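About Grukora Speedway

Grukora Speedway is a dirt oval outside Dullholm, built in a former beet field by a man who was tired of growing beets. It has been losing clay to the wind and gaining it back by the truckload ever since. We race from spring until October, or until the ground freezes, whichever embarrasses us first.

The track

The oval is banked more in turns three and four than in one and two. Visiting drivers ask if that was deliberate. The late Mr. Lumbantobing, who ran the grader, never gave a straight answer, and his grading wasn't especially straight either. Local drivers have learned to carry speed into three and pray a little coming out of two. Out-of-town drivers learn it during hot laps, usually with a fender.
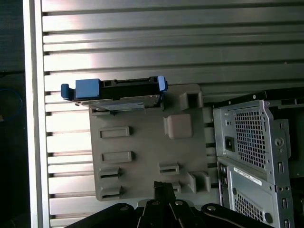

We water the surface in the afternoon, pack it before warmups and water it again if the sun has other ideas. By feature time there is normally a cushion up against the wall and a slick black groove around the bottom, and an argument in the pits over which one is faster. Both camps have trophies.

The grandstand holds 2000 people. We have filled it twice, once for a race and once for a demolition derby, and we would rather not say which crowd was louder.

Who runs the place

Wahyudi Halim bought the speedway after his second retirement. He handles the schedule, the purse and the phone, and answers the last of these if you let it ring.

Yanti Simanjuntak is race director. She raced Sportsman cars here for years under number 70 and has heard every excuse a driver can offer for jumping a restart, having used most of them herself. Her calls are final. You may still walk up to the tower and discuss them - there are a lot of stairs.

Slamet Sumampouw looks after the surface. If it's dusty, he knows. Please don't tell him.

Tuấn Doãn does timing and scoring, and announces on nights when Prasetyo Ngau has lost his voice. Prasetyo loses his voice on most nights.

What we race

The weekly card is Modifieds, Sportsman, Street Stocks and a four-cylinder class for people who own a compact car and no longer want it to look like one. The season ends with the Flosterska 70, a seventy-lap Modified race named after the furniture store that paid for the first scoreboard. The store closed. The scoreboard works, apart from one digit, so a lap 8 and a lap 0 can look alike until you've been coming for a while.

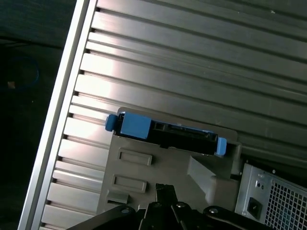
Coming for the first time

Bring these:

A jacket. The backstretch wind doesn't care what month it is.
Ear protection, especially for kids. The ticket booth sells foam plugs.
Something to sit on. The bleachers are original.
Cash for the fries. The card reader works when it feels like it.

Pit gates open at 3 p.m. and the grandstand at 5. Hot laps start at 6, heats follow, and we try to have the last checkered flag out before our neighbors start calling. There are 32 camping spots behind turn four, first come, first served, with no hookups and a fine view of the haulers leaving.

If it rains, we decide by 4 p.m. and post it on the front page of this site. Tickets from a rained-out night are good for any regular show that season. They aren't good for the Flosterska 70, and yes, people ask every year.

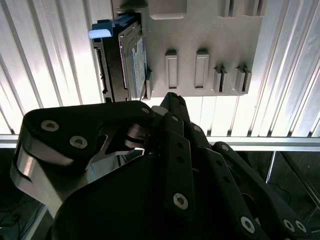 Hard drive in its black caddy, on the light gray rack panel.

Getting in touch

For car numbers, rules and pit passes, ask for Yanti. For sponsorship, ask for Wahyudi, who will be delighted and will call you back within minutes. Anything lost in the stands goes into the box under the ticket counter, which currently holds mostly single gloves. The office is the white trailer by the pit gate, and it's open on race days from noon.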